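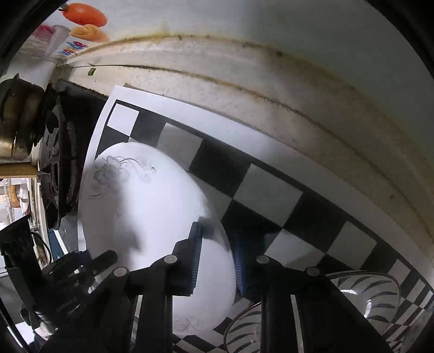

Lorraine Pettibone
Writer in Residence, Clarham Public Library

The Plate Not Listed

Apartment 245 of the Unnithan Building, Clarham, was let as furnished. The Office of Residential Contents takes this term to mean that every article in the kitchen belongs either to the building or to the tenant, and that a schedule exists to say which.

The schedule for Apartment 245 was prepared before the present Office was formed, and it is a short document. It lists the gas stove, the checkered mat on the counter beside it, the white bowls, and the dishes with the green leaves. It does not list a white plate with a gray flower.

The tenant of Apartment 245 left the building in November to live with her daughter. The Office wrote to her at the forwarding address, as it writes to all former tenants, and asked her to confirm that her belongings had been removed. She replied by return mail that they had. She added that the stove should be lit with patience and that the window over the stairs sticks in wet weather. The window over the stairs is a matter for another office, and her remark was passed on.

An officer then attended the apartment to compare the contents with the schedule. The officer found the kitchen in good order. The burner was stained brown in the manner of burners that have been used daily and scrubbed weekly. The decal was still on the wall, and the officer entered it as a fixture, having tried one corner with a fingernail and thought better of it. The plate was on the mat.

Under the rules, an article that is found in a furnished apartment and does not appear on the schedule is presumed to be the property of the last tenant. The Office wrote again. The tenant replied that the plate was not hers. It had been in the kitchen when she came. She had always understood it to belong to the building, and she had been careful with it on that account. She had not used it for anything with beets.

The Office consulted the records of the Gidano Company, which furnished the building when it opened. The Gidano order book shows the dishes with the green leaves. It shows the bowls. It shows a quantity of gravy boats, none of which has ever been located. It shows no gray flower of any kind.

A notice was accordingly posted in the lobby for 30 days. It described the plate and invited any person with a claim to come forward in writing. 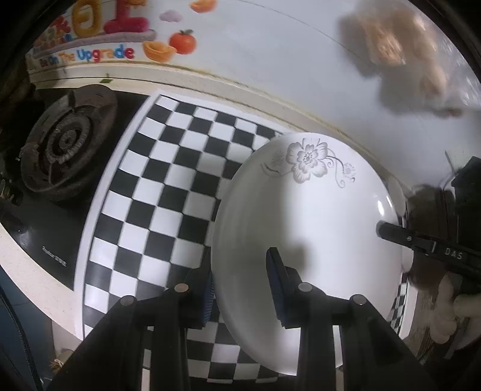 By Lorraine Pettibone
31 Jan 2019

Two claims were received.

The first was from a resident on the ground floor, who stated that the plate had belonged to her late sister. The officer asked her to describe it. She described a plate with a blue rim and a windmill. When she was told that this was a different plate, she asked whether the Office happened to have that one. The Office did not. She thanked the officer and remained in the chair for some time, describing the windmill more fully, and the officer took it down, there being a space on the form for remarks.

The second claim came from the former manager of the Flellonex Laundry, which occupied the basement of the building until the boilers were changed. He did not say that the plate was his. He said that it had been left on the laundry counter one evening with a slice of cake on it, under a cloth, with no note. He had eaten the cake. He had washed the plate and carried it upstairs, asking at one door after another, and each household had admired the flower and said that it was not theirs. At Apartment 245 no one had answered. The door was open for the painters, so he set the plate down on the kitchen counter and went back to work. He wished this to be known. He also wished to say that the cake was lemon.

The Office does not have a procedure for an article of this type. It is not building property, as the building did not buy it. It is not tenant property, as the tenant has disclaimed it in writing. It cannot be treated as abandoned, since abandonment requires a person to have done the abandoning, and the laundry manager maintains, with some force, that he was returning it.

The officer attended the apartment a final time before the new tenancy began. The purpose of the visit was to remove the plate to the storeroom. The storeroom is in the basement, in the space where the laundry counter used to stand, and it is fitted with metal shelves. The officer had brought newspaper and a carton.

The other dishes had been taken down for checking and stood together on the mat. The officer checked them against the schedule, the bowls first and then the green leaves, and initialed each line. The plate was lifted and turned over. There was no maker's name on the back. It was heavier than the officer had expected, and there was a little dust in the glaze of the flower, or what looked like dust, which was found on wiping to be the shading of the petals.

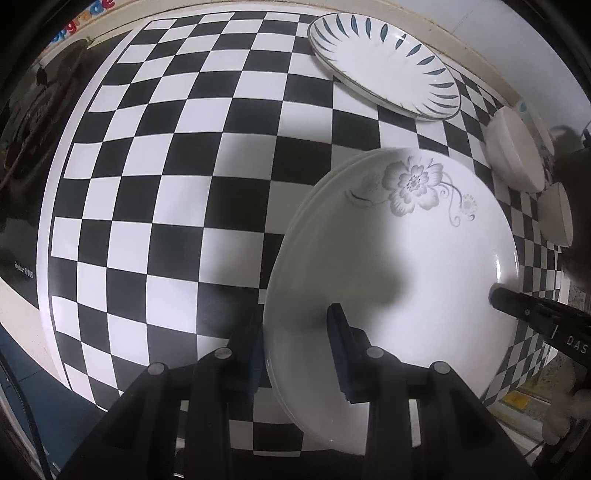 It was at this point that the officer noticed the schedule had a blank line at the foot. The line had been ruled by hand, in the same ink as the rest, and had been left empty by whoever prepared the document. The rules provide that a schedule may be corrected where an omission is evident. They do not say to whom it must be evident.

The entry was made in ink and reads: Plate, white, gray flower. Under Origin the officer wrote "laundry." Under Condition the officer wrote "good." The column headed Owner was completed with the number of the apartment.

The carton was returned to stores unused. The dishes were put away in the cabinet above the counter with the large plate at the bottom of the stack, where its size required it to go. The new tenants were sent a copy of the schedule with their keys, and were asked to sign it and raise any discrepancy in writing.

They signed it. In the space for remarks they asked how the stove was to be lit, and the Office forwarded the advice it had on file.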